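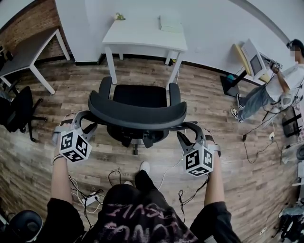 Posted in: Home energy > Solar hot water > Roof mounting

Can I put a third collector on an existing flat roof frame?

We've got two Prekora panels on a ballasted frame on our garage in Vistirthorpe and they've been brilliant, so now I'd love to add another! The frame is the Mesider one, set at the low angle, and there's 124 cm of clear roof left at the end. Do I need a whole new frame, or can I extend the rails? And does the extra weight matter on an old felt roof?

mossandslate
You can extend it, and it's a really satisfying job! Mesider sell a rail joiner and one extra triangle for exactly this. Measure the panel with its pipe fittings on before you order, as the connectors stick out further than you'd think (I got caught by that and had to slide everything along, in the rain, with my neighbour shouting advice). Ballast is the bigger thing. Mine came to 352 kg for three panels, slabs included, and I had someone check the joists first. Please do the same with an old roof. Put rubber matting under the trays too, it saves the felt.

tankhalffull
just get evacuated tubes, so much better in winter!!

Kubíček
Lovely project. Do look at your expansion vessel as well, because a third panel means more fluid and a lot more heat in April and May. I went up a size when I added mine and the pressure has been steady for 5 years.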